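Wanted: two people to help finish a home-built two-arm robot (and tell us where it won't work)

Posted February by Valentina Ojeda

Bożena Czarnecka and I are building a two-arm machine in the shared workshop at Cundbridge. We call it Braso. It is meant to tidy a room. I have my doubts, and I would like to hear from people who share them and can still use a soldering iron.

So far most of Braso lives in a simulator. Bożena is fond of the simulator. I keep pointing out that simulated floors have no crumbs, no curled rug corners and no dog. We have spent 105 hours on it between us and I can't yet tell you it will pick up a sock in my hallway.

The part I trust least is close work between upright furniture. The arms have very little room there and our planner is optimistic about clearances.

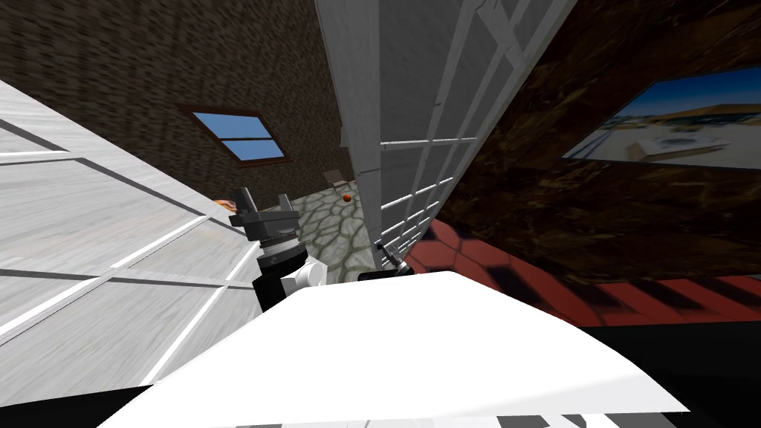

Simulator view: gripper in the gap between the white uprights, orange ball on the cobblestones well behind it.

We need one person for wiring and one for motion planning. The planning person should know Python and have argued with inverse kinematics before. The wiring person should be comfortable with crimping, fusing and labelling, in colours that match the drawing. Hobby experience is fine for both. If your main skill is writing pitch decks, please apply elsewhere.

It's up to 6 hours a week for 4 months, evenings mostly, from 7 pm. There is no wage. We cover parts and bus fare, plus $50 a month towards your own tools. You keep credit for whatever you write or build.

Please don't send a résumé. Send a page on something you automated that turned out to be more bother than doing it by hand, and what you did about it. Leave it in the Braso tray at the Cundbridge front desk, with a phone number, by the end of the month. Bożena reads everything first and she is kinder than I am.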